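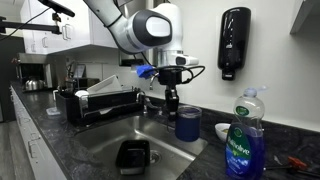

About us

Hi, I'm Dayana Gallegos, and I started Harnby with Samer Sabbagh because we both hate doing the dishes. We'd read so many headlines about robot butlers that we wanted to know how far along the machines are, so we began trying them on ordinary chores and writing up what we saw. There are four of us now, plus a kitchen that sees a lot more traffic than it used to!

Siham El-Sayed looks after the kitchen jobs and Gaspard Lemaire does the shop-floor side (sorting parts, loading bins, that kind of thing). We've written up 305 trials so far, and you can read every one of them on this site, including the embarrassing ones.

So, can a robot do your chores yet? Some of them, slowly, if you're patient and don't own anything fragile. Picking up a tumbler from beside the sink is a fair bit of work for an arm: it has to get its fingers down next to the cup without knocking the bowl or the dish soap standing close by. You and I do that while talking on the phone. Clear rims and see-through bottles are a pain too, and Siham could go on about faucets for an hour.

The shop floor is further ahead, mostly because the parts there tend to stay where you put them. Kitchens don't work like that. Mine certainly doesn't.

We don't sell robots and we don't take money from the people who do. If there's a chore you'd like us to try, send it in through the contact page. Samer reads everything, and he's still hoping somebody will ask about folding fitted sheets.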